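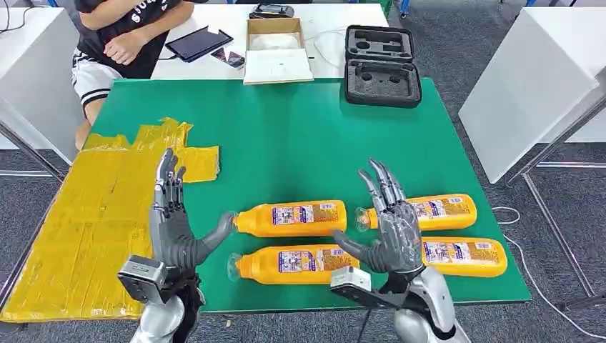
CHAPTER 4
Mineral Fiber Insulation: Density, Binder and Heat Flow

4.1 Scope of the chapter

Mineral fiber insulation includes glass wool, rock wool and slag wool. All three are made by melting a raw material, drawing or spinning it into fine fibers, and holding the fibers together with a small amount of binder. The products differ in density, in melting point and in the way they respond to moisture. This chapter treats them as one family and notes the differences where they affect design.

Section 4.2 covers fiber production. Section 4.3 explains how heat moves through a fibrous mat - by conduction in the trapped air, by conduction along the fibers and by radiation between them. The case study in Section 4.4, prepared by Ningsih Goh, compares two wall assemblies at the Oksanen warehouse, one with a light batt and one with a rigid board.

4.2 Raw materials and melting

Glass wool is made largely from sand, soda ash and recycled glass. Rock wool starts from basalt or a similar stone and needs a hotter furnace. Service temperature limits are set by the binder as well as the fiber, and a board may keep its shape after much of its binder has burned away.

Students should review the units in Chapter 3 before continuing. Thermal resistance is given per unit area throughout, and density is always stated for the product as installed - compressed batts must be recalculated at their final thickness.

Key terms: batt, binder, shot, loose fill, apparent thermal conductivity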